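Shared desks: small parts and cables

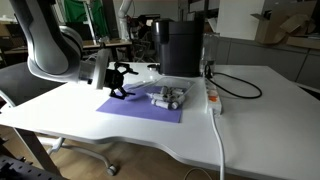

Small parts

Keep loose parts in a clear, shallow tray. Set a sheet of colored paper under the tray before sorting; white and light gray tubes are hard to pick out against a white desktop. Purple gives adequate contrast. Trays from the Tolero cabinet hold one part type each. Return them by 5 on Thursday.

Power strips

Lay the strip with its switch within reach. Do not connect a second strip to the first. Cables that hang over the desk edge should be clipped to the table leg; clips are in drawer 14. Slack left on the desktop should be coiled and tied.

Bottles

Glass bottles stay at the back, capped, away from the strip.

Requests for trays or clips go to Nawal Helmy, Drornby building, room 20.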